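가정 내 제작형 핸드헬드 그리퍼를 이용한 천 다루기 작업 기록

캡스톤디자인 최종보고서
팀명: Kekham
팀원: Jinfeng Zheng(기구 설계), Yurani Sánchez(작업 설계 및 기록), Darnell Tran(자료 정리)
지도: Segundo Villanueva
제출일: 2025년 6월 22일 일요일

1. 과제 개요

본 과제는 사람이 손에 쥐고 조작하는 그리퍼를 자택에서 제작하고, 이를 이용하여 침대 위의 천을 집고 옮기고 펴는 동작을 기록하는 것을 목표로 하였다. 천은 형태가 일정하지 않고 접촉할 때마다 모양이 달라지므로, 단단한 물체를 대상으로 한 선행 과제의 파지 방식을 그대로 적용하기 어렵다. 본 팀은 전년도 Tveit 팀이 남긴 2지형 그리퍼 도면을 출발점으로 삼아 손가락 형상과 링크 구조를 변경하였으며, 변경된 기구가 얇은 천을 다루는 데 적합한지를 확인하고자 하였다.

제작은 공용 작업실 Bevwood와 팀원의 자택에서 나누어 진행하였다. 출력과 절단은 작업실에서, 조립과 조정 및 기록은 자택 침실에서 수행하였다. 학과 실습실은 5월 중 다른 과목의 일정과 겹쳐 사용하지 못하였다.

2. 과제의 범위

본 과제의 범위는 다음과 같이 정하였다.

가. 손에 쥐는 그리퍼의 설계, 출력, 조립
나. 침대 위에 놓인 한 장의 천에 대한 파지 및 이동 동작의 기록
다. 기록된 동작의 분류와 정리

로봇 팔에 그리퍼를 장착하여 동작을 재현하는 단계는 범위에 포함하지 않았다. 중간발표에서 해당 단계를 포함할 것을 권고받았으나, 남은 기간과 예산을 고려하여 후속 과제로 분리하였다. 천을 완전히 개는 동작 역시 초기 계획서에는 있었으나 최종 범위에서는 제외하였다.

3. 기구의 제작

3.1 손가락

손가락은 길고 완만하게 휜 형태로 설계하였다. 도면의 원형은 끝이 뭉툭하여 매트리스 면에 밀착된 천의 가장자리를 들어 올리지 못하였다. 이에 손가락 끝의 폭을 줄이고 안쪽 면의 곡률을 완만하게 조정하였다. 첫 번째 수정본은 끝이 지나치게 얇아 힘을 주면 바깥쪽으로 벌어졌으므로, 두 번째 수정본에서 뿌리 쪽의 두께를 다시 늘렸다.

3.2 링크와 회전축

좌우 손가락은 대칭 링크로 연결되어 동시에 벌어지고 닫힌다. 회전축의 나사는 조임 정도에 따라 조작감의 차이가 컸다. 강하게 조이면 손가락이 열린 상태에서 돌아오지 않았고, 느슨하게 조이면 좌우의 끝이 어긋났다. 최종 조립에서는 와셔를 추가하고 나사고정제를 소량 도포하였다. 나사고정제는 도포 후 하루가 지난 다음 조작하는 것을 원칙으로 하였다.

3.3 본체

손가락 마운트는 흰색의 곡면 부재 위에 위치한다. 부재의 곡면은 출력 방향에 따라 표면 품질의 차이가 있어, 세워서 출력한 것을 채택하였다. 출력물의 지지대 제거 흔적은 사포로 정리하였으며 도장은 하지 않았다.

4. 작업 환경의 구성

작업 장소는 한쪽 면이 벽에, 다른 한쪽 면이 패드형 헤드보드에 접한 침대로 하였다. 침대는 책상에 비하여 면이 무르기 때문에 손가락 끝이 바닥에 부딪혀 손상될 우려가 적다. 반면 천과 매트리스 사이의 마찰이 일정하지 않고, 손가락으로 누르는 위치에 따라 면이 내려앉는 문제가 있다. 본 팀은 이러한 조건이 실제 가정의 환경에 가깝다고 판단하여 별도의 판을 깔지 않았다.

대상 물체로는 단색의 파란색 천을 사용하였다. 바탕이 되는 침대 면이 밝은 색이므로 천의 윤곽을 구분하기 쉽다. 무늬가 있는 천도 검토하였으나, 접힌 부분과 무늬의 경계가 혼동되어 기록을 분류하는 단계에서 오류가 늘어났다.

천의 이동에는 손으로 당기는 방식과 그리퍼로 집는 방식을 모두 두었다.
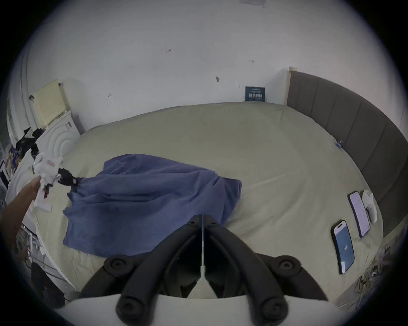
그림 1. 클립으로 모서리를 물린 파란색 천을 왼쪽으로 당기는 작업

손으로 당기는 방식은 천의 초기 상태를 바꾸는 데 사용하였다. 매번 같은 모양에서 시작하면 기록된 동작이 한쪽으로 치우치므로, 천을 끌어 주름의 방향과 위치를 달리하였다. 모서리 하나를 잡고 끌면 천의 나머지 부분이 뒤따라오면서 뭉치는 경향이 있으며, 이때 생기는 느슨한 주름은 그리퍼로 집기에 비교적 용이하였다. 반대로 두 모서리를 함께 당겨 천이 넓게 펴진 경우에는 손가락 끝이 들어갈 틈을 찾는 데 시간이 걸렸다.

5. 작업 절차

5.1 준비

작업 전 손가락을 여러 차례 여닫아 좌우 끝이 만나는지 확인한다. 어긋남이 보이면 회전축 나사를 먼저 점검한다. 침대 커버의 주름은 손으로 펴 두되, 매트리스 가장자리의 당김까지 맞출 필요는 없다.

5.2 접근

그리퍼를 천의 위쪽에서 비스듬히 접근시킨다. 수직으로 내리면 본체가 조작자의 시야를 가려 손가락 끝의 위치를 파악하기 어렵다. 접근 속도는 조작자에게 맡겼으나, 천에 닿기 직전에는 한 차례 멈추도록 하였다. 이 정지 구간은 이후 기록을 나누는 기준점으로 사용된다.

5.3 파지

두 손가락을 벌린 채 천의 주름 양쪽에 두고 천천히 닫는다. 주름의 높이가 낮은 경우에는 손가락 끝으로 면을 가볍게 누르면서 닫아 천을 가운데로 모은다. 지나치게 누르면 침대 커버가 함께 집히는 사례가 있었다. 커버가 함께 집힌 경우에는 손가락을 열고 접근 단계부터 다시 수행하며, 해당 기록은 실패로 표시하되 삭제하지 않는다.

5.4 들어 올리기와 내려놓기

천의 중앙부를 집으면 집힌 부분이 위로 솟아 꼬이고, 집히지 않은 부분은 옆으로 납작하게 남는다. 모서리를 집으면 꼬임은 적으나 들어 올리는 도중 빠지기 쉽다. 두 경우를 구분하여 각각 '중앙 파지'와 '모서리 파지'로 기록하였다. 내려놓을 때에는 손가락을 한 번에 열지 않고, 천이 면에 닿은 다음 서서히 연다.

6. 기록의 정리

정리 대상으로 삼은 시도는 중앙 파지 100회, 모서리 파지 100회이다. 각 시도는 접근, 파지, 이동, 해제의 네 구간으로 나누었다. 구간의 경계는 Darnell Tran이 1차로 표시하고 Yurani Sánchez가 검토하였다. 두 사람의 표시가 일치하지 않은 시도는 별도로 모아 회의에서 결정하였으며, 한 회의에서 최대 8건까지만 다루기로 하였다.

불일치는 대부분 파지와 이동의 경계에서 발생하였다. 천이 늘어나면서 들리는 동안에는 아직 면에 닿아 있는 부분이 남아 있어, 어느 시점을 이동의 시작으로 볼 것인지가 분명하지 않다. 본 팀은 손가락이 완전히 닫힌 시점을 기준으로 통일하였다. 이 기준은 물리적으로 엄밀한 것은 아니나 표시하는 사람에 따른 차이를 줄이는 데에는 효과가 있었다.

7. 결과 및 검토

중앙 파지는 모서리 파지에 비하여 안정적이었다. 손가락 사이에 물리는 천의 양이 많고, 꼬임이 생기면 천이 스스로 조여지는 경향이 있기 때문으로 판단된다. 다만 중앙 파지 이후에는 천을 펴기 어려워, 정리 동작으로 이어 가려면 다시 내려놓고 모서리를 찾아야 한다. 실제 활용을 고려하면 모서리 파지의 개선이 우선되어야 한다.

모서리 파지의 실패는 손가락 끝의 안쪽 면이 매끄러운 데에서 비롯된 것으로 보인다. 실리콘 패드를 부착한 시제품을 제작하였으나 패드가 손가락의 곡면을 따라 들뜨는 현상이 있어 최종본에는 적용하지 못하였다. 패드를 별도로 붙이는 대신 손가락 안쪽에 얕은 홈을 내는 방안을 Jinfeng Zheng이 제안하였으며, 도면은 부록에 수록하였다.

조작자의 피로도 고려할 사항이다. 연속 작업 시 후반부로 갈수록 접근 단계의 정지 구간이 짧아졌고, 이에 따라 구간 경계의 표시가 어려워졌다. 후속 과제에서는 작업 사이의 휴식을 절차에 명시할 것을 권고한다.

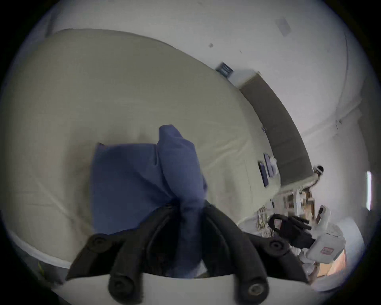
8. 예산 및 자재

출력용 필라멘트와 나사류는 학과 지원금으로 구입하였고, 침대 커버와 천은 팀원이 보유한 것을 사용하였다. 실리콘 패드는 Stirkitz의 견본품을 제공받았다. 작업실 이용료는 월 단위로 납부하였으며, 영수증은 정산서와 함께 학과 사무실에 제출하였다. 남은 자재는 Bevwood의 공용 선반에 보관 중이며 보관함 번호는 1937이다.

9. 후속 과제에 대한 제안

첫째, 손가락 안쪽의 홈 가공본을 출력하여 모서리 파지를 다시 시험할 필요가 있다. 도면의 홈 간격은 검증된 값이 아니므로 간격을 달리한 여러 벌을 준비하는 것이 바람직하다.

둘째, 두께가 다른 천을 추가하여야 한다. 본 과제의 결과는 한 종류의 천에 한정되며, 수건과 같이 두꺼운 직물에 대해서는 판단할 근거가 없다.

셋째, 그리퍼를 로봇 팔에 장착하는 경우 손으로 조작할 때의 미세한 손목 움직임을 어떻게 옮길 것인지 검토하여야 한다. 지도교수와의 면담에서도 이 점이 지적되었다.

부록 목록

부록 1. 손가락 도면(수정본 및 홈 가공안)
부록 2. 조립 순서와 나사 규격표
부록 3. 구간 표시 기준
부록 4. 회의록

도면 원본 파일의 열람을 원하는 경우 팀 대표 Jinfeng Zheng에게 문의하기 바란다.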